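Dadmont Mornings: A Chat About a Brick Wall, a White Table and Two Plants

I've been wanting to write about the upstairs room at Trosside for ages, and last week I finally got the woman who runs it to sit down with me. She said yes on two conditions: I keep her name out of it, and I bring the pastries. Done and done!

The room is the loft floor of the old Trosside building, the part that's rented out for craft mornings, small workshops and the odd baby shower. When she took it over in February it had carpet. "Brown carpet," she told me, with real pain in her voice. "It went halfway up one wall. I couldn't tell you what they were thinking." The carpet took 2 days to get out, and she kept one square of it in a drawer to show people who complain about the parking.

What I love about the place is the brick, so I asked about that first. She laughed and said everybody does. It was painted cream when she moved in, and she spent most of the spring getting it back to red. "My landlord thought I was out of my mind. Then he came up and saw it and asked if I'd do his."

The furniture is mostly white, and she's picky about it. The big table came from an office clearance out in Nernovwood, and she paid less for it than she did for the van. She had wanted a big old farmhouse table (me too, always) but the room told her no. "You've got the brick, you've got that black railing, there's already a lot going on. A plain white top just lets people get on with what they're making. And you can wipe it!"
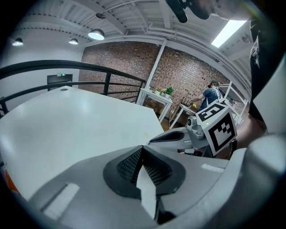

Kamata, from the craft group, told me over coffee that the tables could be a touch higher, and that after a long morning of cutting and gluing your back lets you know. I passed this on and got a groan. She's heard it before. She has priced new legs, and the quote came to 1,863 dollars for the lot, so for now there are cushions.

I had to ask about the plants on the little side table too, because mine never last past the first month. She waters them when she unlocks in the morning and otherwise leaves them be. The pink one was a gift - she had no idea what it was when she got it and still doesn't. "I like a bit of color against the brick. I don't need to know its name."

And the chairs? Wood with slatted backs, and she'd like more of them. She's been picking them up one at a time at the Dadmont flea market, and her goal is 28, which sounds like a lot until you've seen a full shower crowd up there. They don't all have to match, she said, they just have to not wobble.

Before I left I asked what she'd change next. Curtains, then a proper coat rack, then maybe a second sink if the landlord is still in a good mood about his wall. The craft mornings start at 9, and you can just turn up. Bring your own scissors, hers keep walking off.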